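Speckled off-white quartz with a white undermount – yes or no?

dasell_home
Posted 26 April 2021
We finally picked a bathroom counter and I can't stop wiping it down just to look at it! It's a creamy quartz with little gray and beige flecks, and I paired it with a white rectangular undermount. My husband wanted a vessel sink and I won that one. 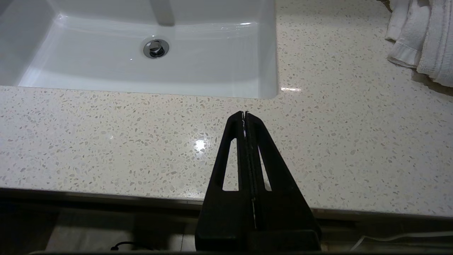
Sink side, overhead light on, guest towels in the corner.

Kudo8
Love it. The flecks will hide toothpaste spots like a dream. I have nearly the same look and I can go 3 days between wipes (don't tell my mother).

Mavis Quintanilla
Pretty, but I'm going to be the grump. White on cream always looks a little off to me, and that shine would drive me nuts with a bright light overhead. I'd have gone matte.

dasell_home
Mavis, I did worry about the white next to the cream! In daylight the chips pull it together – the whole thing just looks warm. The shine I flat out adore.

closevard_tom
Rounded corners on the bowl are the best part. My old one had square corners and I cleaned them with a toothbrush for 8 years. How are you finding the pop-up drain?

dasell_home
So far so good, and it was $200 less than the sink I had bookmarked, so I'm happy.

Mavis Quintanilla
Okay, the corners I'll give you. Still team matte.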